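Notes from my visit to the Simdale textile open day, 1 May 2023

My cousin Octavio Carrasco told me about this open day when I moved to the area, and this year I finally went. The old mill in Simdale opens its doors to the public two times a year, in spring and again in November. I do not work with cloth, but I sew curtains at home, and I wanted to see how the heavy fabrics are made and finished.

## Getting there

I took bus 94 from Gilbert. The stop is at the bottom of the hill and the walk up is steep, so wear good shoes. Entry was 5 dollars, paid in cash at the gate. They gave me a paper map, but the map shows the old dye house on the wrong side of the yard. Follow the painted arrows on the ground.

## The weaving hall

The first stop was the weaving hall. Only two looms were running, and already it was so loud that the guide had to write on a small board. Her handwriting was very clear, I must say. She let us touch the cloth at different stages. Straight from the loom it is stiff and a little greasy, and I would not have recognized the colour as the same grey I saw later in the shop.

In the corner stands loom number 841, which came from Purusov and is the oldest one they still use. It makes a narrow cotton tape for chair makers. The man who looks after it, Eero Harju, explained to me how he joins a broken thread with one hand. He showed it three times - slowly, then more slowly - and I still could not do it.

## The dye house

I liked this part the most. Black is the difficult colour, we were told. A cheap black turns brown or green after some summers in the window, and for a good one the cloth goes into the bath more than once. They had old samples on a table, each one half covered with card for years, so you could see how much the open half had faded. I made a note to change the lining of my own curtains at home.

The floor is wet, and children must hold a hand.

## Cloth for halls and stages

After lunch (soup and bread, good, but the line was long) there was a talk about backdrops. The speaker was from Trinside, a small shop that sews for schools and theatres. She spoke about how to hang black cloth on a wall with clips, and why people leave the fold lines in when they are in a hurry. Steam takes most of them out, she said, if you start from the top and have patience. She also said that large cut-out letters look best on black when they are in light colours or orange.

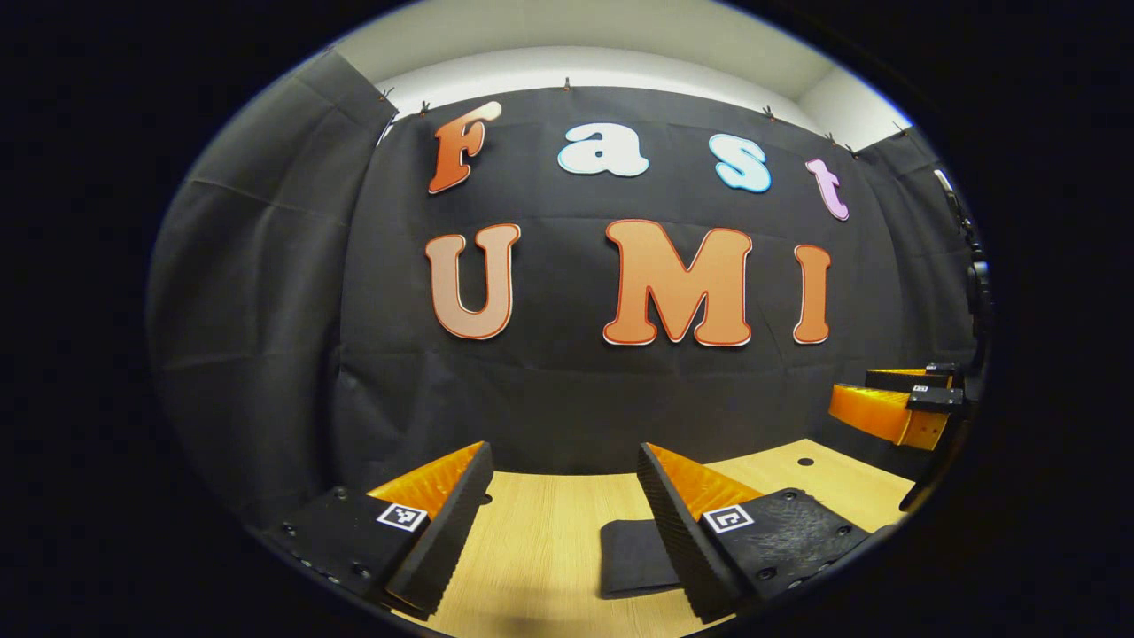 ## The shop and the way home

The shop sells ends of rolls by weight. I bought a piece of dark grey wool, enough for a cushion, and some of the cotton tape from the old loom. Bring your own bag. They take cards here, but at the gate they do not.

The last bus leaves earlier than I expected, so check the time before you go up the hill. I will go again in November, when the spinning room should be open too.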